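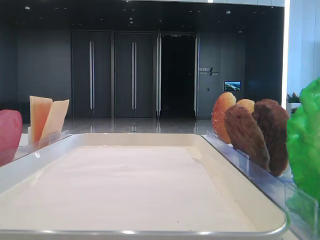

Course notes / Machines and Everyday Work / Unit 6

October
Posted by the module tutor, Mundon Evening College

Right, so last time we finished on washing-up and I promised we'd do food this time, so food it is. These notes are a bit longer than usual as a few of you asked for the worked part in writing. Bring them with you, I won't be printing spares!

The big question of this unit is the one your relatives will ask you at dinner as soon as you say you're on a robotics course. Can they do the chores yet? My own answer has moved about a lot over the years I've taught this. At the moment I'd say: some of them, slowly, in a room that has been got ready. I want you to come out of the session able to say which bit of that sentence is doing the work for any job you're shown.

Start with laying out food on a tray. You've got your tray in the middle and the pieces stood up on their edges in clear holders at either side. The job is to take a piece from a holder and put it down on the tray, then do the next one. A child of five could do it (and would eat half of it, but never mind). I like it as a teaching task since there's hardly anything to explain and a surprising amount to get wrong.

First thing to write down is what has already been made easy. Standing a slice on its edge gives a gripper two flat faces to close on, and that's a huge favour. Lay the same slice flat on a plate and a pair of fingers has to get underneath it somehow, or drag it to the rim, or you swap the fingers for a suction cup and start worrying about crumbs. Second favour: the holder is always where it was. Third: the tray is wide and flat and has no opinion about where things land. I'd call all of that "room preparation" and I'd like you to use the phrase in your written work, so that I know you've spotted it.

Then write down what is still hard. Clear plastic is my favourite villain here. You and I see an acrylic wall mostly by its shiny edges and the odd reflection, and we fill in the rest without noticing we've done it. Plenty of depth cameras look straight through it, or pick up the reflection and report a wall that isn't there. So the arm either trusts a stored position for the holder or has to learn from a lot of examples what a barely visible wall looks like. Glossy white surfaces are nearly as bad, by the way. A smear of light on a white panel can look like an edge, and an actual edge can wash out completely.

Next, fingers. Most of the arms we talk about on this course have two, and they do one thing, which is open and close. When I first ran this session we had a go at doing the tray job with our own hands in oven gloves, thumb and one finger only, and the room went very quiet after a minute or so. Try it at home. What you miss straight away is the little roll you do with your fingertips to turn a piece the right way up. The robot hasn't got that. If it picks up a slice at a bad angle it has to put it down and start again, or turn its whole wrist, and there may be a holder in the way of the wrist.

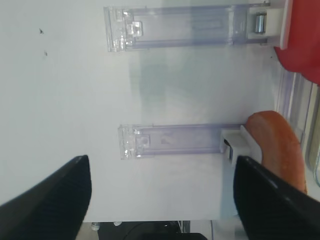
Which brings me to where the camera goes, because people always want to put one camera on the ceiling and be done. A view from further off tells you where everything is: which holder is nearer, how much of the tray is free. It's poor at the last centimetre, though, because the hand gets between the camera and the thing it's grabbing. A camera on the wrist is the other way round. It's lovely for lining up the fingers and hopeless for knowing what's going on a metre to the left. Lots of set-ups use both, and you'll see why when you do the exercise with the cardboard tube over one eye.

Now the worked part. Our practice log for the tray job is the one on the Binura sheet (Binura is just what our shared folder is called, for the new people). It has 13 attempts on it, and a piece ended up on the tray in 8 of them. The remaining 5 were failures of one sort or another. Please don't turn up with a percentage and stop there! I want the failures sorted by cause. Did the fingers close on nothing? Did they close on the piece and the holder together? Did the piece come out and then slip? Those are three separate faults with three separate cures, and a single score hides the lot.

And do think about softness. A crisp thin piece, a crusty lumpy one and a leaf of lettuce all want a different squeeze. Grip hard enough to be sure of the crusty one and you'll shatter the crisp. People manage this by feel. A lot of grippers are just told how far to close, with no sense of touch at all, so somebody has chosen a number on their behalf.

For the reading, there are two handouts. The Kravets handout is the optimistic one and argues that enough demonstrations will sort out most kitchen jobs. The Ustach handout is grumpier, and says that what gets sold as a chore robot tends to be a tidy bench with a robot attached. I lean towards Ustach on homes and towards Kravets on shop floors, where you can tell everyone to leave the holder alone and they mostly will. In my kitchen the holder would be in a different place by teatime and have a phone charger in it.

To hand in: pick one chore you do yourself and split it into steps, as small as you can bear. Mark each step P if it would need room preparation, T if it needs touch, and leave it blank if you reckon a two-fingered arm could manage it today. Then one paragraph on what happens when a step goes wrong and who would notice. Making a sandwich is fine. Changing a duvet cover is fine too, but be warned that the last group who chose it ended up with four pages and hadn't got the corners in.

We'll do laundry after this. Could everyone bring one sock and one tea towel, please, and I'll bring the oven gloves again.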